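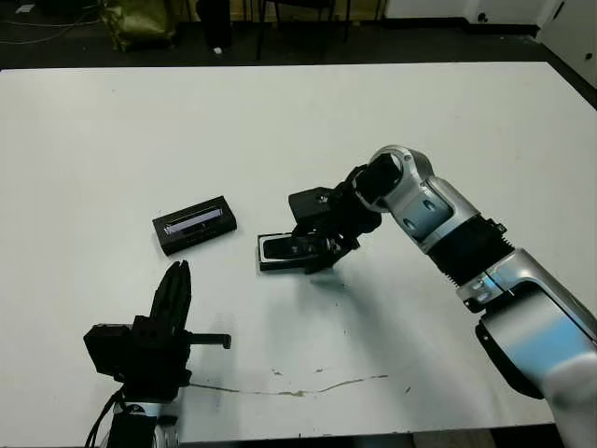
Stumilero window box for phones: a reseller's review

Reviewed by Jarmila Rusnák, July 2022

I sell used phones. They come in from trade-ins and house clearances, they get wiped and cleaned and given a grade, and they go out again to people who mostly wanted a new one and decided against the price. For years I shipped them in bubble wrap inside a plain brown carton and got very few complaints. So when the Stumilero box started turning up in every reseller group I read, with people swearing it let them charge more, my first thought was that somebody was making good money selling empty boxes to people like me.

I bought 200 of them anyway. I've now used up most of the order, and I have opinions.

What you get

A two-part box. The base is a black tray with a white molded interior, and the cavity in the middle is shaped to hold a phone lying flat. The lid is black with a clear window in the top and an insert behind it. There's a line of small print along one edge of the lid that I could do without, and I'll come back to that.

The listing calls it a "presentation system." It's a box and a lid. There is no charger tray, no paperwork sleeve and no little ribbon to lift the phone out with, and if you want any of those you're buying them from someone else.

Boxes arrive with the lids on, packed tightly in a carton. Mine came through a supplier called Flolham, who were fine to deal with but whose delivery estimate I'd describe as decorative. If you need these for a particular sale, order well ahead.

First impressions

Better than I wanted them to be. The black looks good, I'll give them that. The corners meet properly and the lid sits down level on the base with no gap on one side, which was the thing that drove me crazy with the last brand I tried. Out of the whole order I threw away four, all with crushed corners, and I think that was the courier.

The window is another story. It's shiny, and anything shiny shows everything. I work under bright overhead lighting and the reflections off that top panel make it hard to see through from half the angles you'd naturally look from. In the listing photos the window is perfectly clear, as if there were no lights in the building. Photograph one yourself on a table and you'll get glare across it. I've taken to shooting my own listings with the lid beside the base, which makes me wonder what I'm paying for the window for.

It also picks up fingerprints the minute you touch it. I wipe every lid with a microfiber cloth before it goes out. That's a few extra seconds per phone, and on a busy day I resent every one of them.

Does the phone fit?

Depends on the phone. The seller's page says "fits most modern smartphones," and I've learned to read the word "most" as a warning. The cavity is one size and it isn't adjustable. A middle-of-the-range phone with no case on it drops in and stays where it's put. A small older handset slides around. The very big ones sit proud of the cavity and then the lid won't go all the way down, and if you press on it you are pressing on the screen.

I've seen people in the groups say they line the cavity with foam to take up the slack. Sure, you can. I've done it. It works and it looks homemade, and if I'm going to cut foam by hand I can do that with a cheaper box.

Before you order, measure the phones you sell most. Don't measure the one in your pocket, which is what I did. I'd say two thirds of my stock fits well enough that I don't think about it, and the remaining third is why this review isn't more cheerful.
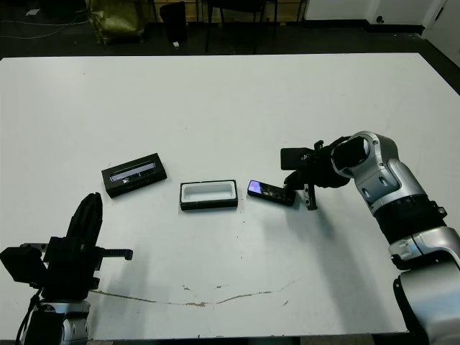

Packing one, start to finish

I lay the lid, the base and the phone out side by side on a white table. White is worth the trouble. Black boxes on a dark bench hide their scuffs until the customer finds them, and a stray screw or a SIM tray pin disappears completely.

Then I look over the base. The white interior is the part that gives you away. Any dust or a bit of carton fluff shows up in that cavity right away, and a customer who opens the box to find a hair in it is going to assume the phone is dirty too, however well you cleaned it. A puff of air takes care of most of it. Don't use a damp cloth on the molding. I did that once and left a smear that looked worse than the dust.

The phone goes in from one end first, top edge down into the cavity and then the rest lowered after it. Dropping it in flat feels like the obvious way to do it, but with a snug fit you end up with your fingertips trapped between the phone and the wall and you have to tip the whole thing out and start over. I put a thin protective film over the screen. The box doesn't come with one.

Lid last. There is a right way around for it if you care about the printed line facing the customer or facing away, and from above the two ends look much the same to me. I'd like a notch or a mark, anything at all. I have put plenty of lids on backwards, noticed, and taken them off again, and every time that's a fresh set of fingerprints on the window.

Once it's closed, it's closed by friction only. I wouldn't mail one without a band or an outer carton, and I use both. The seller does say this if you read far enough down, in fairness. It's in the part below the customer quotes.

How it held up in the mail

Mostly well. The molded interior does a decent job of keeping the phone from moving when the phone is the right size. I had one returned with a split window and the phone inside was untouched, so I suppose the box did what a box is for. I had another where the lid had worked itself loose inside the outer carton and the phone was lying on top of the base, screen down. No damage, but the buyer sent me a photo and a short message that I'd rather not repeat.

That second one was before I started using the bands. I haven't had it happen again.

I did try a rougher test at home, on an old handset with a dead battery. I packed it, banded it and dropped it from waist height onto a carpeted floor a few times, then onto tile. Carpet did nothing. On the tile a corner of the base creased and the window popped out of its edge along one side. The phone stayed in the cavity. I pushed the window back in and it held, though I wouldn't have sent that box to anyone.

About that "premium" claim

The whole pitch is that a nicer box lets you ask a nicer price. I kept an eye on it because I didn't believe it. I listed similar phones in similar condition, with the box and without it, and as far as I can see the final price was the same. The boxed ones may have sold a little quicker. I wouldn't put money on it. Phones sell quicker before the holidays and slower after them, and I wasn't running a laboratory.

What did change was the feedback. People mention the box. "Came in a lovely box" is now something I see in comments, which never happened with bubble wrap, funnily enough. If you're a new seller trying to build up a page of friendly reviews, maybe that's worth the cost to you. I already had the reviews.

The customers who get most out of it are the ones buying a gift. A grandparent buying a used phone for a teenager wants something that can be unwrapped, and a brown carton full of tape doesn't do that. I've started offering the box as a paid extra at checkout and leaving it off everything else. That has worked out better for me than putting every phone in one.

Compared with the others

Before these I used the Chowdhury slide box, where the base pulls out like a drawer. It's sturdier and it can't pop open by accident. It's also ugly, and there's no window, so you have to open it to check what's inside. On a shelf of boxed stock that gets old fast. With the Stumilero you can at least see that there's something in there, glare permitting.

The Ninthorpe mailer is the sensible choice and the one I keep recommending to people who ask. It's an ordinary cardboard mailer with a folded insert, it takes any size of phone, and you don't need an outer carton. It has all the glamour of a shoe insole. If you're shipping a lot of mixed handsets and you don't sell many as gifts, buy that and stop reading.

The price, and the printing

Prices move around so I won't quote one that'll be wrong by August. What I can say is that the Stumilero costs noticeably more than either of the other two, and the discount that makes it look reasonable only starts when you order 1000. For a small shop that's a wall of boxes. I don't have anywhere to put that many, and I don't want that much of my cash sitting in cardboard in a size that may not suit next year's phones.

And the small print along the edge of the lid. You can ask for it to be left off, but only on that same big order. Smaller buyers get it whether they like it or not. It's tiny and I doubt customers read it. It still bothers me that I'm paying extra for a box with a line on it I didn't ask for.

Good

Lid fits level, black finish looks smart, white interior shows off a clean phone, holds a mid-sized handset securely.

Bad

Window glares and smudges, one cavity size, no mark for which way the lid goes, nothing to keep it shut, best price is out of reach for small sellers.

Would I buy it again?

A smaller batch, yes, for the gift orders. I won't be putting every phone in one, and I won't be paying for another full carton until somebody makes a version with an adjustable insert. I emailed Flolham to ask whether one was planned and got back a link to the listing I'd already bought from.

If you've only ever seen these in the seller's photos, ask for a sample first. They'll send one if you pay the postage. Put your own best-selling phone in it, close the lid, turn it over a couple of times and see what you hear.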